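Alphabet blocks

Alphabet blocks (also letter blocks, ABC blocks or, where they carry figures as well, letter and number blocks) are small toy cubes marked on their faces with letters, numerals and often little pictures. They are among the most widely loved of all nursery toys, and deservedly so! A child can stack them, line them up, knock them down, sort them by colour and, a few years later, spell a rude word with them on the kitchen table.

Form

The usual block is a cube with six printed, painted or carved faces. Sizes vary a good deal. Blocks meant for babies are large and light, while those for older children may be small enough to hide in a closed hand. A common pattern puts a capital letter on one or two faces, a numeral on another and a picture on a fourth, with the remaining faces left for small letters or sums. Some makers fill the whole face with strong colour and leave the character pale, and others do the reverse, with a coloured letter inside a border on a plain ground. Many sets mix the two, which makes a heap of them wonderfully cheerful to look at.

Wood is the traditional material, often lime, beech or maple. Card, cloth, cork, rubber and plastic have all been used too. Cloth blocks are quiet when they fall, a quality much valued in upstairs flats.

Sets

A set of 40 is a handy size for English, as it allows spare vowels. Smaller sets fit the alphabet on by using several faces of each block, and this leads to the well-known difficulty that two letters wanted for the same word may turn out to share a cube. The Skanham pattern, sold in a flat tray with a sliding lid, gets round this by repeating E, A and S on separate blocks. Zedico sets go further and include plus and minus signs. The early Kasov blocks had no numerals at all, and collectors look out for them keenly. A complete Kasov tray with its lid is a real treat to find.

The Swanepoel toy collection holds 2,000 loose blocks from broken sets, arranged by the style of lettering. Its catalogue was last revised in December 2018, and it is a marvellous thing to browse, full of odd serifs and curly number 2s.

Play and learning

Very young children usually begin by holding and banging the blocks. Towers come next, at first just 2 or 3 high, then as tall as the floor allows. The markings tend to be noticed later, often starting with the child's own initial. Common games include:

Finding all the blocks of one colour
Building a column with the numerals in order
Spelling names along the edge of a table
Turning one block to see what is on every side

A firm, level surface makes building much easier than carpet does. On a bare table the blocks also slide and turn freely, and a letter can be nudged into place with one finger.

Care

Wooden blocks should be wiped with a damp cloth and dried at once. Soaking raises the grain and may lift the print. Worn faces can be left as they are, and plenty of owners like them better that way.

See also

Building blocks
Dice
Letter tiles
Nursery toys

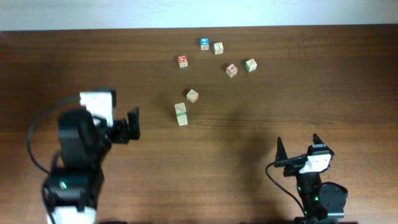
Blocks from different sets can be kept together perfectly well if the cubes are of the same size. Mixed boxes often make the best towers, and the changes of lettering from one cube to the next are a large part of their charm.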